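The Shelf Under the Shelf

I have reached the age at which a person develops opinions about shelf risers. I didn't plan it. At twenty I had opinions about bands, and at thirty I had opinions about flats I couldn't afford, and now I have eleven tabs open comparing the clearance under various small wooden platforms on legs.

The reason is the tea station. Regular readers (hello to both of you) will remember that when I started renting a desk at Hirnness, the big shared workspace above the old carpet showroom, I complained at length about the arrangements for making a drink. There was a kettle. There was a cupboard with mugs in it, stacked inside one another like Russian dolls that had fallen out. To get the one you wanted you had to lift out four you didn't, and there was always one at the bottom with a teaspoon fused to it.

So I gave up on the cupboard and brought my own things in, and then I had the opposite problem, which was a table with my own things all over it. A mug takes up very little room. A mug, a second mug, a cloth, a box of teabags, a plant I was minding and a stapler take up the whole of Belgium.

My first attempt at fixing this was a wire basket from Asska. I like Asska. I have bought a great deal from Asska, most of it in July when they clear out the summer stock and I lose all sense. But a basket is only a cupboard with the sides missing. Everything went in, nothing came out, and the handles of the mugs hooked themselves through the wire so that picking up one brought the whole lot with it, like a charm bracelet.

My second attempt was hooks. I will not be discussing the hooks.

The third was a raised top, a plain pale wooden surface on thin black metal legs that stands over the table and gives you a second storey. You put the tall or boring stuff upstairs and slide the mugs in underneath. Simple as that sounds, I got the first one wrong. It was a Belkadi, very handsome, and the gap beneath it was perfect for a saucer. My mugs went in lying down or they didn't go in at all. I kept it for a fortnight out of pride and stored envelopes there.

The moral is to measure the mug before you measure the table. I measured the table three times. I know that table's dimensions better than my own blood pressure. It hadn't crossed my mind that the mugs would want to stand up, and that a hand would need to get in over the top of them without barking its knuckles.

What I use now has proper headroom, and the arrangement has settled down into a cloth, the red mug and the patterned mug, in that order. The red one is for before lunch. The white one with the grey diamonds is for after, when I am a more complicated person and can cope with a design. I have tried swapping them and the day felt off until teatime.
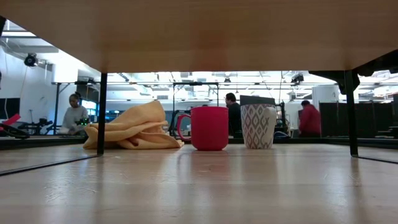
Do you need to keep a cloth there as well, if there's a sink nearby?

Keep one there. A sink on the other side of the room is no use to a ring of tea that is drying in front of you, and you will wipe it with your sleeve if the cloth is more than an arm's length away.

The cloth does cause me some anguish, mind you. In my head it is folded in thirds, with the crease facing out, as in the sort of kitchen where there's a bowl of lemons purely for company. In practice I use it, put it down, and it takes up whatever shape it fancies. Mine is a pale yellowy orange and tends to sit up in a peak in the middle, like a small meringue. I used to refold it every evening. Then I noticed that a cloth in a heap is quicker to grab than a cloth in a square, and I've let it be. If you must have it tidy, buy a darker colour and hang it on something. (Not a hook.)

A few other things I have learned, in no useful order.

Two mugs is the right number. One means you spend your life rinsing. With three, the third becomes a pen pot within the week, and once a mug has held pens it never quite comes back to us. I went through a phase of four, for guests, and no guest ever came, because my guests at Hirnness are people who sit twelve feet away and have mugs of their own.

Handles should face the way your hand arrives. My red one points left and my patterned one points right, which looks like a falling-out but means I can take the red with my left hand while the right one is busy with the mouse. I'm told this is overthinking. I was told it by someone who drinks out of a flask lid.

Leave a gap between the mugs. I used to push them together to save room and spent my mornings listening to them clink whenever anybody leaned on the table. A gap is also where the biscuit goes.

Don't put anything on the upper level that you need more than once a day. Mine had the teabags on it for a while, which meant reaching up and over and down again with a hot kettle in the other hand. The teabags have moved to the drawer. Upstairs is for the things I would like to be seen owning, and at the moment I can't decide what those are.

Wipe the underside now and then. I'm sorry to bring this up. Steam rises, and if you pour where you park, it has only one place to go. Wood will put up with a good deal, but it doesn't care for being a lid. I pour by the kettle now and carry the mug back, and I run the cloth along the bottom of the shelf when I remember, which last happened when I was looking for a pen.

As to money, I added it all up one wet afternoon, including the basket, the hooks, the Belkadi and the Ukus tray I haven't told you about because it arrived with a bow in it and rocked like a boat. I won't be sharing the total. I will say that a perfectly good tin tray and a bit of self-control would have got me most of the way.

The Belkadi, if anyone wants it, is still going. It is in excellent condition and would suit somebody with very short mugs, or a lot of envelopes. Collection only, and bring a bag, as I've lost the little packet with the spare feet.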